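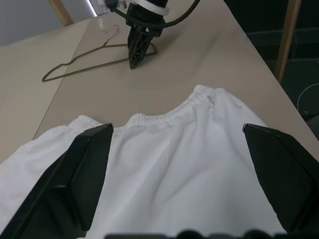 How do you dry laundry indoors in November without a dryer?

You spin it twice, hang it with space between the pieces, and run a fan and a dehumidifier in a small room with the door shut.

I've been doing it that way since I moved to Grastdale, and I've had enough people ask that I'm writing it down.

My apartment came with a washer and a capped-off hole in the wall where a dryer vent used to be. I got a quote to open the vent again and put in a basic dryer, and it came to $1,140. The man from Dmytriv who did the quote was perfectly nice and explained that most of it was the duct, which has to go up through the unit above me. I said I'd think about it. That was three winters ago.

The first winter I hung everything in the living room. It was slow and the windows ran with water every morning. One load of towels took 17 hours to get to the point where I would put them in the closet, and even then they smelled a little like a basement. I also got a gray patch of mildew behind the bookcase, which I scrubbed off and then painted over with the wrong paint. It is still a slightly different white from the rest of the wall.

The spin speed was the first thing I changed. My washer only goes up to 800 rpm, so things come out heavy. Running a second spin by itself takes a few minutes and the difference is easy to feel when you pick up a pair of jeans. I do it for towels, jeans, sweatshirts and sheets. Shirts get one spin or they come out with creases I then have to iron.

After that I moved the whole business into the little room off the hall. It's too small for a bed and I had been keeping boxes in it. I have 2 racks in there now. One is the folding wooden kind that pinches your fingers. The other is a Fivex, metal, with arms that fold out at different heights, and if I were starting again I'd buy two of those. The fan sits on the floor and points up at the racks at an angle. The dehumidifier is in the corner by the outlet. It's an old Kumo that I bought from my neighbor Volodymyr Maksymiv when he moved his workshop out of his cellar. It's loud, so I turn it off by ten at night.

A few smaller things that help:

Shake each piece hard before it goes up. Collars, cuffs and waistbands dry last, so open them out and keep them on the side nearest the fan. Elastic holds water for longer than you'd think.

Pants go upside down, clipped at the hems, so the weight of the wet waistband pulls the legs straight.

Turn pockets inside out.

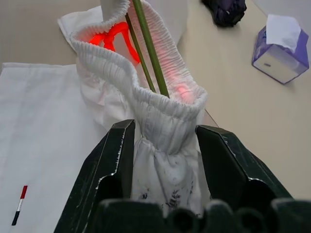 White fabric with a faint gray print, gathered up.

Don't hang a sheet folded in four. I did this for years. Folded once over two bars, with a gap for the air to get through, it will dry overnight. Fitted sheets are a nuisance however you do it, and I bunch mine over the top of the door and turn them at breakfast.

Whites and anything pale I wash separately, mostly because our water is hard and they go dull fast. I put in half a cup of washing soda and use less detergent than the box says. Too much detergent doesn't rinse out well in my machine and leaves the fabric stiff once it's air dried.

About the stiffness in general: towels dried on a rack are rough. I've tried vinegar in the rinse and it made a small improvement. Shaking them before and after works about as well. I've gotten used to it, and my sister brings her own towel when she visits.

I still have the quote in a drawer. The dehumidifier bucket needs emptying once per load, and I use the water to flush the toilet. Next I want to put up a ceiling rack on a pulley, if I can find a joist in that room that isn't full of old screws.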